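# Laundry Club: our spring gallery

Hi and welcome! I'm Hortensia Domínguez and I look after the after-school robotics club at Toreo, which this term got swallowed whole by a project we call Tristeck. The name came out of a long argument and a lot of pizza, and I've stopped trying to explain it to parents. What we're doing is simple to say and slow to do: we want a small robot arm to fold a shirt, and to get there the students show it how, over and over, by folding shirts themselves with hand-held grippers. Every fold gets recorded. Our goal was 2000 good recordings by the end of the school year, and when I started typing up this page in March we had 279.

So yes, a ways to go! But I love this project, and I wanted a page where families and the kids' friends could see what goes on all those afternoons.

## Small clothes, big patience

We started with grown-up T-shirts and it was a mess. Too much fabric, arms all over the place, people bumping elbows. Then Kaede Yokoyama (eleventh grade, our fold captain, very strict) brought in a bag of little kids' clothes from her cousins and everything got easier. One small piece of clothing, one towel, two grippers. A checkered one in orange and white is the club's sworn enemy, by the way. Put it down crumpled and you need a good minute just to work out which end is the neck. 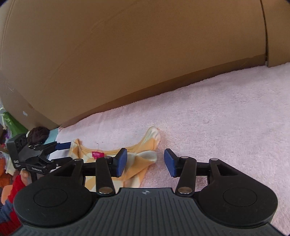
The rule we settled on is that you begin by finding the neckline, before you try to flatten anything. Kaede wrote it on the whiteboard in letters you could read from the parking lot. If you start pulling at whatever is closest, you usually end up with the sleeve trapped underneath, and then you're stuck poking at it while the recording runs on and on. We throw those out if they go past two minutes. The kids groan every time, and I don't blame them, but a recording full of poking teaches poking.

The other thing that took practice was squeezing gently. Everybody pinches too hard in the first week. You grab the cloth, you grab the towel under it too, and the whole workspace comes along for the ride! The fuzzy towels are terrible for this and also the reason we got better at it. Slide in low, close slowly, lift a tiny bit, check that the towel stayed home. I must have said "check the towel" more than my own name this semester.

## Stripes are our friends

After the checkered weeks we moved to striped shirts and I think you could hear the relief down the hall. With wide stripes you can tell right away if your fold is straight, and so can whoever is sitting next to you, who will be delighted to tell you about it. We also argued for most of an afternoon over sleeves. Fold them in first, or fold the body and let the sleeves follow? Team Hamada (they named themselves, all the teams did) said sleeves first. Team Lastetti said body first and got pretty loud about it.

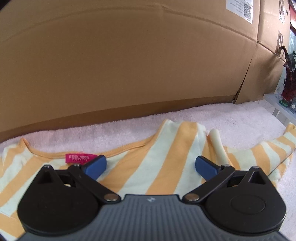 We let both teams do 70 recordings their own way and then compared. Sleeves first won on neatness, body first was quicker, and both sides went home claiming victory. For now it's sleeves first for everybody, because mixing two methods in one set of recordings seemed like asking for trouble. Lastetti got to pick the snacks for a month as compensation, so there were a lot of pretzels.

What I enjoy most is how much talking goes on. You'd expect a room full of teenagers with gadgets to be quiet, but folding with a gripper in each hand makes people narrate. "Left one's holding, right one's coming over, no, no, wait, OK, got it." Kaede started having the newer kids say each move out loud on purpose, and their folds got cleaner within a couple of sessions. I've borrowed the idea for my math class!

## Where we are now

The count keeps climbing. On a good afternoon each pair gets through their whole stack, on a bad one somebody forgets to charge a battery and we do homework. Our first try at training the arm on what we had so far gave us something I'd call a firm crumple, and the club cheered for it anyway. We'll try again once we have a much bigger pile of recordings, and I'll add more pictures when we do.

If you have outgrown kids' shirts at home, we'd be so happy to have them. Short sleeves or long, any pattern, clean please, no buttons or zippers for now. Drop them in the bin by my classroom door before 4 p.m. or send them in with your student. And if you'd like to come try a fold yourself, just ask Kaede. She'll hand you the checkered one first.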